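Ulcombe bin-picking cell: frequently asked questions
Last updated 21 August 2019

Which arm does the build use?
A used KUKA, bought through Wamer. Any six-axis arm that reaches all four corners of the bin will do. Check reach with the gripper fitted.

How is the bin held?
Clamps at the table edge. An unclamped bin shifts when a finger touches the wall, and every taught position is then off. Retighten after 100 picks.

How should the cables be routed?
Outside the arm, with a loop at the last joint and a tie further back. Leave enough slack for full wrist rotation in both directions – a tight loop pulls on the connectors first.

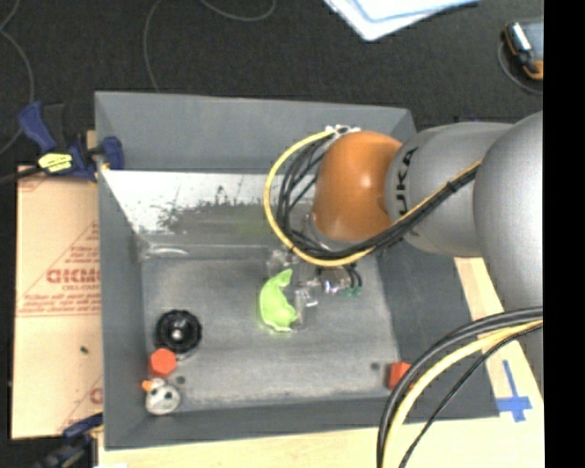
Arm over the clamped bin, cable loop at the orange joint.

Do the test objects matter?
Yes. Mix flat-sided blocks with curved and irregular pieces. Flat blocks alone hide most grasp errors.

Why does the camera lose some objects?
Usually glare. Shiny or clear surfaces return poor depth data. Move the lamp before changing any thresholds.

The controller stops with error 684. What is it?
Our own script code, not a KUKA one. It means the gripper did not report closed within 2 seconds. Check the hoses, then the sensor plug.

Who maintains the files?
Hanan Daher keeps the mount drawings. Rasha Boutros handles the pick script.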